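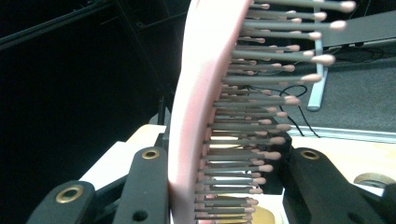
Fig. 4.1. Hairbrush held between black gripper fingers, brush nearly upright. View from the hand-held tool.

Unit 4: Grasping for household chores
Notes by Shakuntala Sachdeva. Read before the August lab.

4.1 The question

Can a machine tidy a bathroom shelf? The chore splits into finding the object, grasping it, moving it, and placing it where a person would expect it. Finding is mostly solved for common items in good light. Moving is solved. Grasping and placing are where the error budget goes, and this unit covers grasping.

4.2 Why a hairbrush

The brush in Fig. 4.1 has two faces with different mechanical behavior. The back is a smooth curve. The other side is a field of thin stems with ball tips, set in staggered rows. A finger that closes on the back meets a continuous surface. A finger that closes on the bristle side may meet tips, stems, or the bed behind them, depending on approach angle and depth.

Consequences for the model:

Contact area on the bristle side is not constant during closure. Treat it as a function of finger travel.

Stems bend before they carry much load. A force threshold tuned on rigid objects will report contact late.

The curved back allows rotation about the contact line. Two opposed contacts resist this poorly. A third contact helps if it lies off the axis joining the first two.

Depth readings over the bristles are noisy. Background shows through the gaps between rows, and a depth filter that averages over a window will place the surface somewhere between the tips and the table.

4.3 Results to know

The Stuvton set contains 400 grasps on personal-care items, recorded with a hand-held tool. Hidayah Tuhumury trained the baseline policy on it and ran it on the arm at Skalitz. Of 34 brush trials, 9 ended in a drop or a rotation large enough to prevent placing. Most of these began with a finger on the bristle side near the end of the brush head. Smooth bottles of similar weight gave 2 failures in the same number of trials.

Note that the demonstrations were made by people, who correct their grip without reporting it. The policy copies the final pose more reliably than the correction.

4.4 Status of the chore

For known objects on an uncluttered surface: workable, slow. For a mixed drawer: no. See the Plarnport report, section on containers, and Tănase for the cost comparison with manual sorting.

4.5 To prepare

Derive the condition for rotational slip with two soft contacts on a cylinder. Repeat with one contact replaced by a row of elastic stems. State your assumption about friction at the ball tips.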